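ジェネシス号

最終更新日：2021年8月31日

一

父の舟を売ることになった。舟の名はジェネシスという。父がつけた名ではなく、買ったときにはもう船尾に白い字で書いてあった。父は字が薄くなるたびに塗り直したが、筆が太すぎたので、最後のほうは遠くから見ると字なのか汚れなのかわからなかった。

舟はブロルブリッジの川べりに置いてあった。私の住む町から列車で90分かかる。10月の初めに姉から電話があり、係留料の請求書が来たと言った。父が死んで半年たっていたが、請求書はまだ父の宛名で届いていた。

「273って書いてある」と姉は言った。

「年に？」

「年に。払うなら今月中」

「舟は見たのか」

「見てない。あなたが見てきて」

姉は昔からそういう頼み方をした。私は行くと答えて電話を切り、それから休みを取れるかどうかを考えた。

当時、私はプレスタセルという会社の部品係にいた。朝、伝票を受け取り、棚から品物を出し、箱に詰めて次の部屋へ回す。昼に一度休み、夕方に残りを数えて帰る。人に話すほどのことは何もない仕事で、父にも詳しく話したことはなかった。父は父で、舟のほかに話すことがなかった。電話をするとたいてい水位の話になった。

休みはすぐに取れた。係長は理由を聞かず、用紙の右下に判を押した。 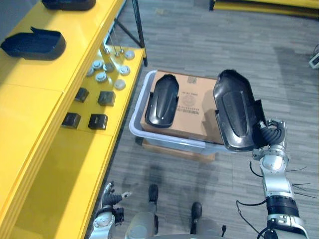
黄色い棚と黒いカバー

二

ブロルブリッジの駅で降りたのは私だけだった。雨は降っていなかったが、ホームの端に水たまりがあった。川までは坂を下るだけなので歩いた。途中にカーカーという食料品店があり、父がよく煙草と缶詰を買っていた店だった。私は水とパンを買い、レジの人に舟の置き場はまだ同じところかと聞いた。

「どの舟？」

「ジェネシス」

「ああ、あれ」とその人は言い、釣り銭を出した。「同じところだよ。動かす人がいないからね」

舟は思っていたより小さかった。子どものころは、端から端まで歩くのに時間がかかると思っていた。覆いの布に落ち葉がたまり、その下に水がたまっていた。私は棒で葉を落とし、布を片側から持ち上げて水を川に流した。靴が濡れた。

布を外すと、父の匂いがするかと思ったが、泥と油の匂いだけだった。座席の下の箱には、ロープ、錆びたはさみ、軍手の片方、瓶の蓋がいくつか、それからノートが一冊入っていた。ノートの表紙は湿気で波打っていた。

開いてみると水位の記録だった。日付の横に数字があり、その横に一言だけ書いてある。「濁り」「鴨」「風、西から」。そんなことが毎週のように続いていた。私が結婚した月を探してみたが、その月も「濁り」と「鴨」だった。母が入院した月には何も書かれておらず、次の月からまた始まっていた。

最後の頁の数字は16だった。横には何も書いていなかった。

私は川の杭を見た。父が目盛りを刻んだ杭で、半分ほど水につかっていた。目盛りは30まであったはずだが、上のほうは苔で読めなかった。はさみの先で苔をこすってみた。数字が二つ出てきて、そのあと刃が欠けた。

パンを食べながら、買い手に見せるならどこを直せばいいか考えた。船底の継ぎ目から少し水が入っている。舵の取っ手がぐらつく。座席の板は一枚割れていて、父はそこに針金を巻いていた。巻き方がひどく雑だった。父は縛るのが下手で、小包も靴ひもも、いつも結び目ばかり大きかった。

針金をほどこうとしたが、指が冷えてうまくいかなかった。しばらくやって、やめた。

対岸を犬を連れた人が通り、こちらに手を上げた。私も手を上げた。知らない人だった。向こうは、舟のところにいるのが誰だと思ったのだろうか。

帰りの列車まで時間があったので、舟の中に座っていた。水の音がずっとしていた。子どものころ、父とここに座って魚を待った日のことを思い出そうとしたが、思い出せたのは弁当の卵が固かったことと、早く帰りたかったことだった。父が何を話したかは覚えていない。たぶん何も話さなかった。

暗くなる前に布をかけ直した。ロープは自分で結んだ。引いてみるとすぐに緩んだので、もう一度、父のように何重にも結んだ。大きな結び目になった。
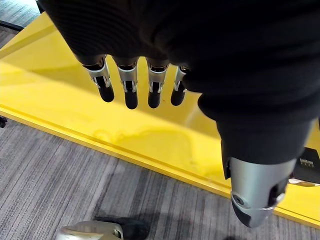
三

姉には夜に電話をした。

「どうだった」

「水が入ってる。少し直さないと売れない」

「直すのにいくらかかるの」

「聞いてない」

姉はため息をついた。後ろで皿を重ねる音がした。

「ノートがあったよ」と私は言った。

「何の」

「水位の」

「まだつけてたんだ」姉はそう言って、少し黙った。「私のこと、書いてあった？」

「ない。鴨のことは書いてある」

姉は笑った。長く笑って、それから鼻をかんだ。私は受話器を持ったまま、机に置いたノートを見ていた。乾かすつもりで開いておいたが、頁は端から反り返っていた。

「請求書、どうする」と姉が聞いた。

「半分ずつ払おう」

「売らないの？」

「春に直して、それから売る」

「春ね」と姉は言った。信じていない声だった。

翌朝、私はいつもの時間に起きて仕事に行った。伝票は前の日の分もたまっていて、昼まで座る暇がなかった。休憩のときに、隣の係の人が、昨日はどこへ行っていたのかと聞いた。

「川」と私は答えた。

「釣り？」

「いや、水位を見に」

その人はうなずき、湯を注ぎに行った。私は手帳を出して、前の日の欄に数字を書こうとした。杭の水がどの目盛りまで来ていたか、見たはずなのに覚えていなかった。仕方がないので、数字のところは空けておき、横に「犬」と書いた。

次の休みの届けは、その日の帰りに出した。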